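Travailler à côté d'un bras robotisé : les bonnes habitudes à l'atelier et en cuisine d'essai

Fiche pratique – Atelier Losent

Ces conseils s'adressent aux personnes qui partagent une table avec un ou deux bras pour des tâches ménagères : ranger de la vaisselle, déplacer un aliment, tenir un objet léger. Ils complètent la notice du fabricant et ne la remplacent pas. Ils ont été relus par Sigita Ramanauskas, responsable de la sécurité chez Losent.

Avant de démarrer

Gardez le boîtier de commande à portée de main, écran vers vous, bouton d'arrêt d'urgence dégagé. S'il y a deux bras, il faut deux boîtiers, et chacun doit savoir lequel arrête quel bras. Une étiquette de couleur suffit.

Essayez l'arrêt d'urgence au début de chaque séance. Appuyez, vérifiez que le bras ne répond plus, puis réarmez. Notez l'essai dans le cahier.

Rangez les câbles des boîtiers vers l'arrière du bureau. Un câble qui passe sous la souris ou sous le coude finit toujours par être tiré. Attachez les manches longues et retirez bagues et bracelets.

Qui fait quoi

Une seule personne donne les ordres de mouvement. L'autre observe et peut arrêter à tout moment, sans demander la permission. On annonce « je lance » à voix haute et on attend la réponse.

La personne qui commande reste assise au bureau, à côté de la table. Elle ne tend pas la main pour redresser un objet pendant que le bras est sous tension – elle met en pause d'abord. 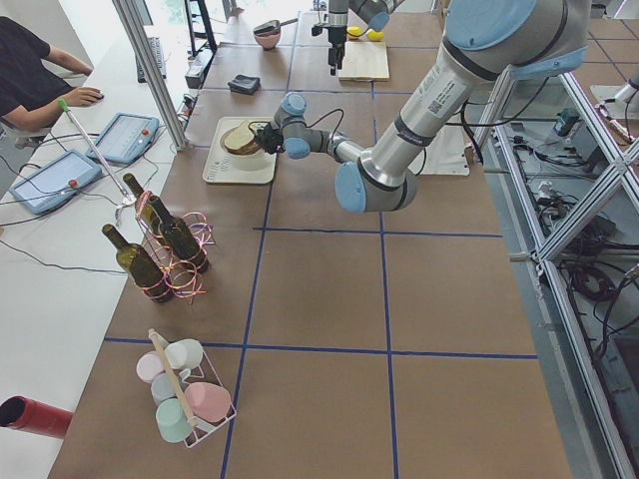 Verre, céramique et aliments

Les bouteilles en verre se placent loin de la trajectoire des bras. Si un objet doit rester penché, calez-le. Les rubans et ficelles demandent une attention particulière : ils s'accrochent aux doigts d'une pince et entraînent le reste.

Pour les tasses, préférez un égouttoir stable, posé bien à plat. Limitez la charge à ce dont l'exercice a besoin.

Le pain, les citrons et autres aliments utilisés pour les essais ne se mangent pas. Jetez-les en fin de séance. Une pince qui a touché un aliment se nettoie avant de passer à autre chose, avec un chiffon humide et un produit compatible avec le revêtement des doigts. Chez nous, c'est le nettoyant Pladura, dilué, deux minutes de pose, puis rinçage au chiffon.

Objets personnels : portefeuille, téléphone et clés vont dans le casier. Ils n'ont rien à faire dans la zone de travail.

Repérer la table

Un quadrillage en ruban adhésif rend bien des services. Il permet de remettre un objet à sa place d'un essai à l'autre et de délimiter les cases interdites. Choisissez une couleur qui tranche avec le plateau. Lissez les bords du ruban au chiffon sec et remplacez les bandes qui se décollent. Jaanus Ozoliņš, à l'entretien, refait les nôtres en novembre.

Quand la pince tient un objet fin, approchez lentement de la surface et laissez une marge au-dessus du plateau. Réglez l'effort de serrage au plus bas, puis augmentez par petits pas. Plus de 20 newtons, c'est trop pour la plupart de nos objets légers. 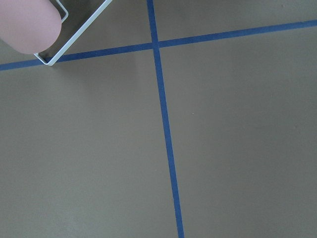

Objet léger en forme de cadre contre le doigt de la pince, près d'un croisement du quadrillage.

En fin de séance

Ramenez les bras en position de repos, pinces vides. Coupez l'alimentation, posez les boîtiers sur le bureau, câbles enroulés sans pli serré. Retirez la vaisselle et le verre, essuyez le plateau.

Tout choc, même sans casse, se note dans le cahier avec l'heure et le nom de l'objet. Le bras reste à l'arrêt jusqu'au contrôle des doigts et du poignet.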